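Skulodley Workshop Notes
@skulodleyworkshop

1/ We do brake relines for vintage utes and farm trailers. I have spent a fortnight with the Itent two-arm bench kit on loan from Tulmont, and I promised you lot a review. Kettle on. Thread.

2/ What's on offer: two arms, two grippers, a controller, and a subscription called Furnival that "orchestrates" things. I've been orchestrating things with a biro and a clipboard for years and never thought to charge monthly for it.

3/ The price is 3000 a quarter, support included. Support is a chat window that closes at 5, which is also when I get to the bench. We're getting to know each other through voicemail.

4/ Set-up took me most of an arvo. The manual runs to 42 pages and six of those are about disposing of the packaging. The bit on levelling the arms is one paragraph and a drawing of a spirit level looking pleased with itself.

5/ The job I gave it is the dullest one we've got: sorting old shoes. Good enough to reline goes in the blue tray, scrap goes in the red. One shoe at a time, set down in the middle of a brown mat. I make the call on condition, the kit does the carrying.

6/ One shoe between the trays, both still empty:
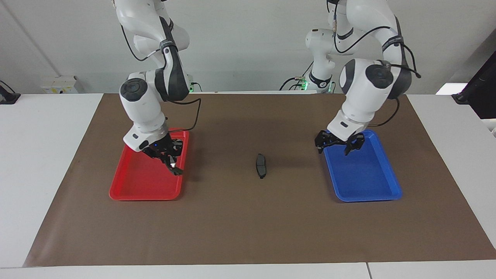
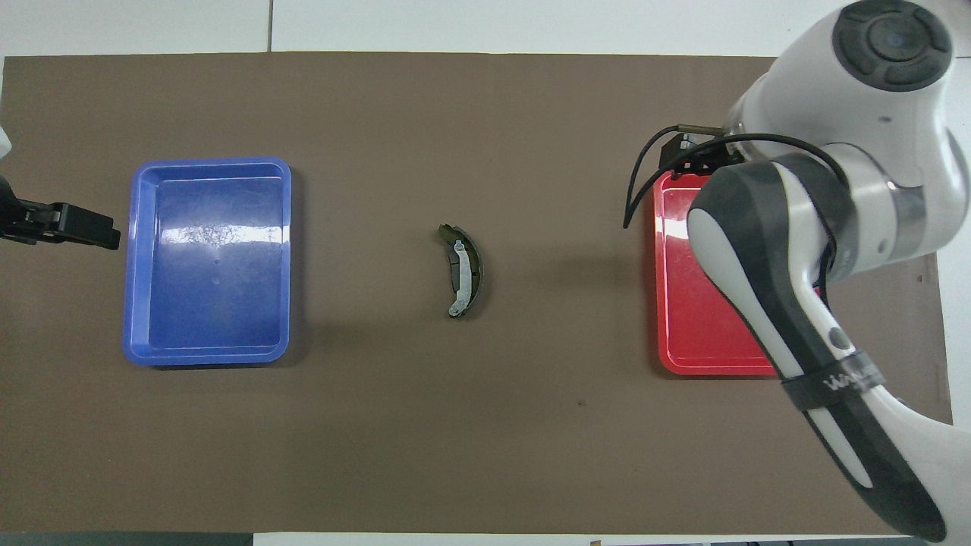 7/ Things I like. You teach it a move by hand, and the saved moves have proper names in plain English. Mine are called "keep", "bin" and "no, the other bin". I can colour-code them too, so of course I spent an hour on that.

8/ Things I don't. A brake shoe is a curved, awkward lump, and the default grip settings were clearly written by somebody who handles small cardboard boxes for a living. Drop the closing speed, then drop it again. Page 31 mentions this in a footnote.

9/ Also, every Furnival update resets the tray positions. It tells you so in a cheerful banner — after the update.

10/ Is it faster than me? No. I can sort a crate before it's finished its morning homing routine. But I can't sort a crate while I'm on the phone to a bloke about a 1960s horse float, and it can, provided the shoes get fed to it.

11/ Who should get one: shops with a steady pile of the same part and someone patient on the payroll. If every job through your door is a one-off, keep your money and buy a better bench light.

12/ I'm giving it 6 out of 10. It goes up to a seven if they fix the tray thing. Tulmont want it back in October and I've asked for another month, so read into that what you like.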